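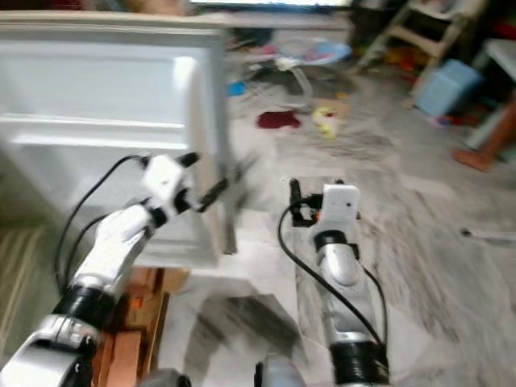 Attachment 1: head camera view, both arms out, left gripper at the front of the white cabinet

Ticket 258
Subject: Left arm stops short when reaching for cabinet, home visit demo
Site: Forholm demo visit
Unit: Vandine two-arm, Bassi control software
Priority: Normal
Status: Closed, one follow-up open

Reported 9th August, 10:14

We are running the tidy-up demo at the Forholm visit. On the first pass the left arm reached toward the cabinet and stopped before contact. The arm did not fault. The control screen showed "target reached" and the program went on to the next step as if the cabinet had been touched. Right arm is working normally.

Tried so far:
Restarted the demo program. Same result.
Sent both arms home and started again. Same result.
Swapped to the backup tablet. Same result.

Visitors are here until mid-afternoon and we have a second showing after lunch. Need to know if we can keep using the left arm.

Support, 10:31

Please send the log from the last run and one head camera image with the left arm extended. Don't run the left arm near people until we have looked at it. You can keep showing the right arm by itself, pick and place on the floor only.

Also confirm which arm profile is loaded. It is on the second page of the settings menu, under Arms.

Site, 10:46

Log and image attached. Profile says "Vallerell default." We did not change it.

Support, 11:05

Thanks. Two things from the log and the image.

1. The left arm is ending its move 14 mm short of where the head camera places the cabinet front. The number is the same on all the runs in the log, so this is an offset and not random error. The right arm has no offset.

2. The cable on the left arm comes out of the top of the gripper and loops over to the outside of the arm. I can't tell from one image if it is pulling at full reach. Please check by hand with the motors off.

The default profile does not include the calibration for your unit. It gets loaded if the software is updated and the site profile isn't restored afterward. Was this unit updated before the trip?

Site, 11:20

Yes, updated at the Vallerell office before it was packed. I don't have a record of anyone restoring the profile.

Motors off, moved the left arm by hand through the full reach. Cable has slack the whole way. Nothing rubbing that I can feel.

Support, 11:28

OK, leave the cable as it is. Steps for the profile:

Power off both arms at the base switch.
Settings, Arms, Load Profile. Pick the file dated February. That is the last calibration we have for this unit.
Power on and let both arms go home.
Run the touch test on the left arm at slow speed, with the floor in front of the robot clear and everyone standing back.
If the touch test passes, run the cabinet step once without visitors in the room.

There are items on the floor in the image, including a cloth and some cords. Please pick up the cords before the base moves again. The cloth can stay if it is part of the demo.

Site, 12:02

February profile loaded. First touch test stopped with error 153. Second one passed.

Support, 12:09

153 is a timeout waiting for the head camera. It can show up once after a profile change. If it comes back, stop and write here.

Site, 12:40

Has not come back. Cabinet step run three times with the room clear, contact each time. Cords are off the floor. We are going to use both arms for the afternoon showing.

Site, 15:25

Afternoon showing done. Left arm fine for the whole session. One missed pick on the right arm, got it on the retry. No errors in the log.

Support, 15:50

Closing. Cause: default profile loaded after software update. Fix: site profile restored.

Follow-up opened with Bassi asking for a warning at startup if the default profile is in use. Packing list for visits to be changed so the profile is checked before the unit leaves the office.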